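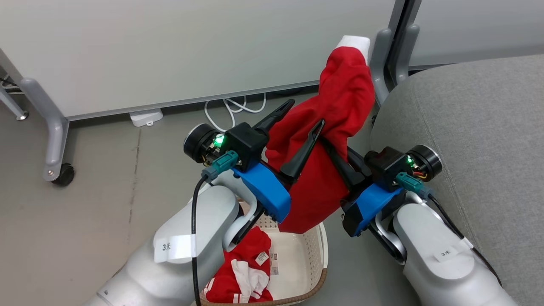 Robotics club: two arms, one laundry basket

The club has spent most of the fall on laundry. The project is called Femstead, and the goal is simple to write down: take clothes out of a basket with two arms, hold each piece up, and lay it flat on a table. Folding comes later, if it comes at all.

Leena Pelkonen's group picked red clothes to start with because they stand out well against the cream basket and the gray floor. One arm reaches in and grips the cloth, then the second arm takes hold on the other side so the piece can be lifted between them. Getting both grippers onto the same garment is the hard part. When the clothes are bunched up, the program often can't tell where one ends and the next begins, and it will try to lift two at once.

By the end of last week the group had logged 440 pickup attempts. Of those, 135 ended with a single garment held by both arms. Most of the rest were dropped on the way up or caught by one gripper only. The numbers were better with shirts than with anything that has a lining. White trim also gave trouble at first, as the program had been set up to look for red and treated the trim as background. Tomić, who wrote that part, has changed it and the new version is being tested now.

The cables on the arms have been rerouted twice. If you work on the arms, please check that nothing is pulled tight when they are fully raised, and write down any change in the blue notebook on the shelf.

Femstead will be one of 5 projects shown at the Plirholm student meet. Each team gets 2 runs on the floor and the better one counts. The Troma team is entering again with its sorting machine and has asked to share our van, so space will be limited. Pack spare parts in the small crates.

We can still use old clothes, adult sizes, clean, any color. Socks are not needed. Leave them in the box by the workshop door before December 16, 2018. The workshop will be open that Sunday from noon for anyone who wants to help with test runs. New members are welcome and don't need to know how to program.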